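Ticket: near arm drops out of sync w/ far arm, gripper comes down off the cell
Opened by: Santino Gallardo
Status: open
Priority: whatever is above medium
3 comments · 2 watching · 14 shares

Setup first so no one has to ask. Two arms, one long table, shared workshop. Table is papered in brown with blue tape making the grid. Near arm and far arm each have their own pendant. Both are driven from the same PC running Zikach (our job runner, the thing Gisela wrote). Block sorting job, purple, pink, orange. Far arm picks, sets down in a middle cell, near arm takes it from there. Worked all of June without much drama.

Problem: after a while the near arm stops landing in the middle of the cell. Comes down toward the tape line instead. No error on the pendant. Far arm fine the whole time.

Log, in order, copied from my notebook.

1. Restarted Zikach only. Near arm good for a few cycles then drifts again. Always the same direction, toward my side of the table.

2. Restarted the near arm from its pendant. Same.

3. Swapped pendants' network cables at the switch to rule out a bad port. Problem stayed with the near arm. Swapped back. LABEL THESE CABLES, I had to trace both by hand under the table.

4. Checked bolts on the near arm base. One was maybe an eighth turn loose. Tightened. Was sure that was it. Was not it.

5. Jogged near arm by hand to the corner cell, wrote down the position, ran 74 cycles, jogged back to the same tape corner. Numbers matched. So the arm knows where it is. It's being told to go to the wrong place.

6. Pulled the Zikach log. At cycle 213 the handoff target is right. At 267 it's off by most of a half cell. Nothing in between that looks like a jump, it just creeps. Log attached to the ticket, skip the first 2,000 lines, thats all startup junk.

7. Turned off the offset correction in the config (the one called Esitico, don't ask me). Ran again. No creep. Turned it back on. Creep is back.

So it's the correction. Every handoff it takes the last offset and adds it on top of the one before. Should be replacing it. I think. I don't read that code well.

Comment – Gisela Maldonado
Yep thats mine, sorry. The offset was supposed to clear once the near arm opens its fingers. It clears for the far arm only. I copied the block and changed the name in one place and not the other. Don't run with Esitico on until I push a fix. Also can you check the gripper cable on the near arm while you're there, the loop looked long to me last time and I don't want it catching on the fingers when the wrist turns.

Comment – Santino Gallardo
Cable: turned the wrist slowly through the whole job with the speed way down. Doesn't touch the fingers. Gets close on one side when it swings back. Going to move the tie up one spot on the wrist and take out maybe an inch – not more, needs slack for the far cells.

Other stuff I noticed, writing it here so it doesn't get lost:

- Paper is wrinkling. Doesn't matter for the sort but the seams will matter if we ever go back to the thin tiles. Re-lay it before then.
- Tape grid was laid by eye off the old Prurholm drawing. Table we built isn't quite that size. The outside cells are not the same width as the ones in the config. Somebody measure, I'll type them in.
- Power strip next to the table is getting full. Don't plug the heat gun into it please.
- Both pendants live on the white side table. Put them back there, screens up, stop buttons where you can hit them without reaching over anything.

Comment – Gisela Maldonado
Fix is pushed, branch is called chrysikopoulos, after the old test rig, ignore the name. Clears on both arms now. I also put a hard limit on the correction so if it ever wants to move more than a few millimeters it stops and asks. Can you run it long? Past 267 at least, that's where yours was worst.

To do before I start the long run:
pull the branch, check the config really has Esitico back ON (I left it off), blocks back in the far rows, both arms parked high, speed at half for the first ten cycles, hand on the stop. Then full speed and let it go. Will post the new log and the handoff numbers when its done. Leaving this open till then – please don't close it on me like the last one.

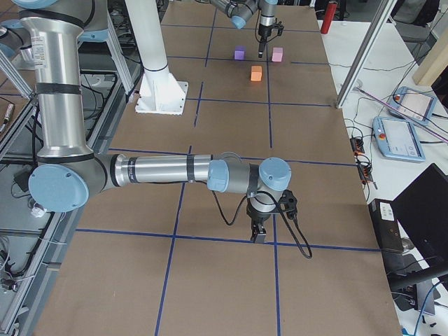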